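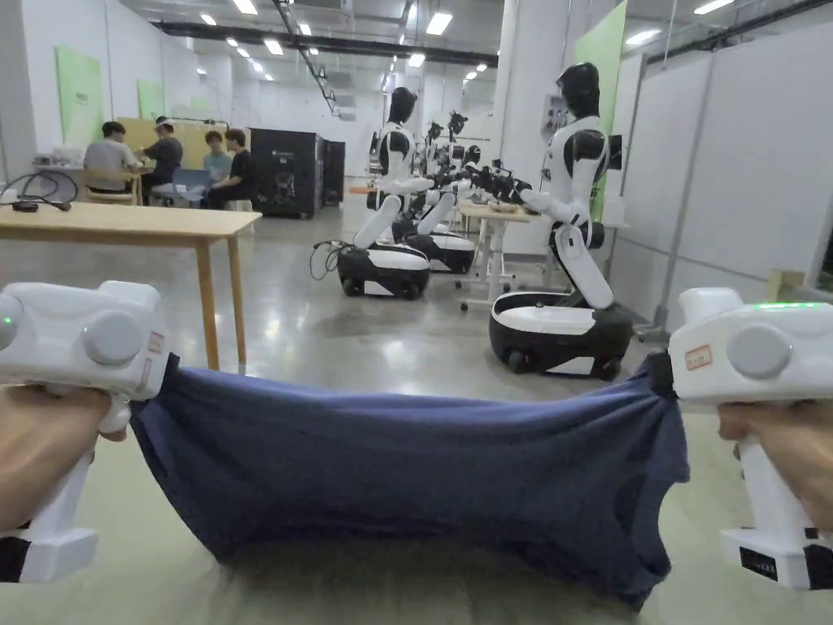 An Open Day Among the Robots of Endedport

12/29/23
By Yaw Atinga

Mohammed-Awal Asamoah speaks softly, and in the workshop at Estside one has to stand near him to hear. The ventilation is loud, people are asking questions from every side, and a child wants to know if the robots have names. They don't, he tells her. They have numbers. She is not satisfied with this answer and goes to look for her father.

Asamoah leads the training group at Estside, a company in Endedport that teaches humanoid robots to do housework. Last week the company opened its doors for the second time this year. The first open day was in May, and it rained so hard that 28 people came. This time the list was full after two days, and a few visitors who had not written their names on it were let in anyway.

I asked him first why a company that is still developing its product wants strangers to walk through its rooms.

"Because they ask better questions than we do," he said. "An engineer asks me how many degrees of freedom the arm has. A grandmother asks me if it can find the other sock. I have been thinking about that sock since May."

The robots at Estside are white and black and they stand on wheels, with a body that can bend lower or rise up on its column. Visitors are often surprised that there are no legs with feet. Asamoah has heard this remark many times. Wheels are cheaper, he explained, and in a flat with an elevator the robot has no need to climb. For houses with stairs he has no answer yet, and he said so to everyone who asked.

The part of the visit which was the most popular was the one with the least technology to look at. A person takes a white handheld gripper in each hand, picks up a piece of clothing and folds it. The movements are recorded, and later they become lessons for the robots. The program has the short name Tu. When I asked what the name means, Asamoah laughed and said that it was the name of a folder on somebody's computer and it stayed.

I tried it myself, with a T-shirt. I fold T-shirts every week in my home and I believed I was good at it. With the grippers I was like a man who eats soup with a fork. To take hold of one edge is easy. Then you must take the opposite edge, and in this time the middle of the cloth hangs down and goes where it wants. I dropped it twice.

"Everyone drops it," said Asamoah. "The hand feels the cloth very well, and you don't notice how much work the fingers are doing until you have only two of them. But this is the reason we like the grippers. If you can do it with this tool, then a robot with a similar tool has a chance."

I asked if it would not be simpler to drive the robot directly, from a distance, and to record that.

"We do this also," he answered. "It is slow. A person who drives the robot can fold a shirt in maybe three minutes when she is new. With the grippers she does it in much less time, and she can do it in her own kitchen, with her own table and her own bad light. The robot needs to see many kitchens. If it only sees our room, it will be an expert in our room."

He told me that more than 10 people now record for the company, most of them part-time. Some worked before in laundries and hotels, and he thinks that these are the best teachers. One woman who spent years in the linen room of a hotel in Eddale showed the engineers that they were folding towels in the wrong order. They had to throw away a good part of the towel recordings and begin again. He was unhappy for one evening, he said, and after that he was glad.

Why always clothes? It was a question I heard from several visitors, and a man behind me asked it with some impatience, as he had hoped to see something with welding.

"A box is always a box," Asamoah told him. "You can measure it in the morning and in the afternoon it's the same. A shirt has a different form every time you pick it up. If the robot learns the shirt, I am not so worried about the box."

The man asked then when he could buy one. Asamoah did not want to name a year. He said that in other talks he had been asked to give one, and that he regretted it each time. What he could say is that the group has a goal of 6 kinds of clothing, and that T-shirts and towels are the furthest along. Trousers are difficult. Fitted sheets are on a list which he prefers not to open.

We spoke also about work, since it is a subject that one can't avoid in Endedport, where two laundries closed in the last years. I asked if he feels responsible. He took some time before he replied.

"My mother washed clothes for other families," he said. "Her back was finished at fifty. I don't think that I am taking away a thing which she loved. But I know that she needed the money, and I don't have a clever sentence about this. The people who teach the robots must be paid properly. That part I can decide, so I decide it."

Before I left he gave me the grippers again and a second try. This time I came as far as the first fold. The shirt was crooked, one sleeve was looking out at the side, and Asamoah kept the recording. He said that the robots must also see how a beginner does it.

The next open day at Estside is planned for spring. Visitors may bring a piece of clothing from home, but no fitted sheets.

Contact | © 2023 Yaw Atinga | Back to top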